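Agbeko Hand-Held Gripper Pair
Lomton – Teaching Tools – Two-handed demonstration

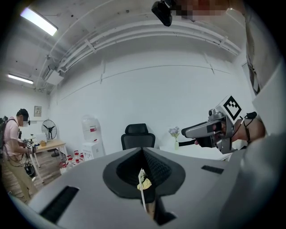
The pair in use, seen from the camera on one gripper. The second gripper, with its marker on top, is on the right.

The Agbeko pair is a set of two hand-held grippers for showing a robot a two-handed task. The operator holds one in each hand and does the job as they would normally do it. Each gripper records what its camera sees, how far the jaws are open and where the tool is in the room. The recording is then used to train a policy for a pair of arms fitted with the matching Agbeko jaws.

No robot is needed while you record. The grippers can be taken to the kitchen, workshop or packing bench where the task is done, and the arms can stay where they are.

What it is used for

Most customers use the pair for jobs where one hand holds and the other works: opening bags, folding cloth, putting lids on, passing a part from left to right. It also suits small, light objects, as you can feel through the handle when the jaws have closed on something. For heavy lifting we suggest guiding the arm by hand instead, using the Hostar wrist handle.

How a recording works

Press and hold the record button on either gripper until both give a short buzz. Do the task once. Press again to stop. Each take is saved as one file with both cameras and both jaw readings on the same clock.

The marker on top of each gripper lets the other camera see where it is. This is what keeps the left and right hands lined up with each other in the data. Keep the markers clean and do not put tape or stickers over them. If a marker is hidden for a moment the software fills in from the motion sensor, but a take in which the grippers never see each other will be flagged when you load it.

A headset can be worn as well if you want the operator's own view in the file. It plugs into the same recorder and appears as a third camera.

How many takes

For a simple task with the objects always in the same area, 200 good takes is a sensible first set. Move the objects a little between takes and change the height of the table if you can. Include some takes where the first grasp misses and you try again. Shota Nishimura in our applications team will look at a first set for any new customer and say what is missing from it. There is no charge for this.

Specification

Grippers in set: 2 (left and right, handles not interchangeable)
Camera: one per gripper, wide angle, looking out over the jaws
Sampling: 20 frames per second, jaw reading on every frame
Recording time: 39 minutes on the internal battery, longer on the cable
Trigger: under the body, worked by the fingers
Connection: cable to recorder, or wireless for short takes
Software: Analia, supplied with the set

In the box

Two grippers, one recorder, two cables with wrist clips, a spare set of jaw pads, a calibration board and a printed quick guide. The carry case is sold separately.

Analia software

Analia opens the takes, lines up the two sides and shows them next to each other on one time bar. You can trim the ends, mark a take as good or bad, and export. Faces in the background can be blurred on export – this is off until you turn it on in the settings. Arms other than our own are supported through a file that describes the arm, and Delia Ciobanu keeps the list of those already tested. Please ask before you order if your arm is not on it.

Care

Wipe the jaws and body with a damp cloth. Keep the lens dry. Check the jaw pads after each long session and change them when the surface has gone smooth. Run the calibration board again if a gripper has been dropped or the readings from the two sides start to drift apart.

Price and delivery

The set is £3940 excluding VAT, with Analia included for one recorder. Extra recorder licences are priced on request. Sets built since August have the longer wrist cable, and owners of earlier sets can buy it as a spare part.

Questions before ordering: Oana Anghel, sales
Help with recording or export: Emilian Bratu, support
Repairs and returns: Maureen Whiteley

Page last updated November 3, 2024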